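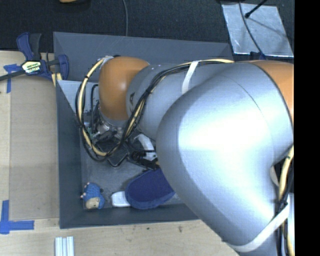 Storage bins are first on my list every time, mostly because I like getting them done before my knees start complaining. I do the same walk round the Dellow unit twice a year, once in February and once now, and the bins are where the odds and ends gather. The deep grey one on the wooden work surface still had things in it when I got there, among them a curved white something and a dark navy oval with a fuzzy lighter blue rim, so I've put it down as "in use" and left the contents alone. Everything else is below, with my comments as I wrote them (tidied up a bit, my handwriting is dreadful).

Dellow unit, storage and work surfaces
Checked Nov 28, 2020

1. Bins and tubs
Cracks in the walls or base – OK. I ran a thumb round the rims of all the shelf tubs and found one rough corner. Sanded it on the spot, job done.
Contents listed on the lid or front – NOT OK. Half the Zirnen tubs have lost their labels again! Can we please try the tie-on sort? The sticky ones curl up as soon as the heating goes on.
Nothing heavier than 10 kg in a tub above shoulder height – OK, after I moved one down.

2. Work surfaces
Splinters and raised edges – OK. Light wood shows every mark, so it looks worse than it is. I'd still like it oiled before February.
Bins sit flat and don't rock – OK.
Clear space of 40 cm at the front edge – OK on the long side, tight on the short side. Shuffle things back a bit when you finish, please.

3. Shelving
Bolts tight – OK. I gave two of them a quarter turn.
Load plates readable – NOT OK on the Araya rack, the one by the sink. The plate has been painted over. I've ordered a new one, order 649 if anybody is chasing it.
Top shelf empty – OK, and I was thrilled, it has never been empty before.

4. Floor and walkways
Trip hazards – one mat curling at the corner. Taped down for now, needs replacing.
Walkway clear to the back door – OK. Door opens all the way without catching on anything.
Spills – none, though there was some grit under the rack. Swept.

5. Fire and first aid
Extinguisher gauge in the green – OK.
First aid box – short of plasters again. I put in a pack of 20, and please write it in the book if you take the last few!
Exit sign lit – OK.

Still to do
Labels for the Zirnen tubs.
New mat (Surus do a heavier one with a rubber back, I'd go for that).
Load plate to fit when it arrives.
Oil for the work surface – I've got half a tin at home that I can bring in.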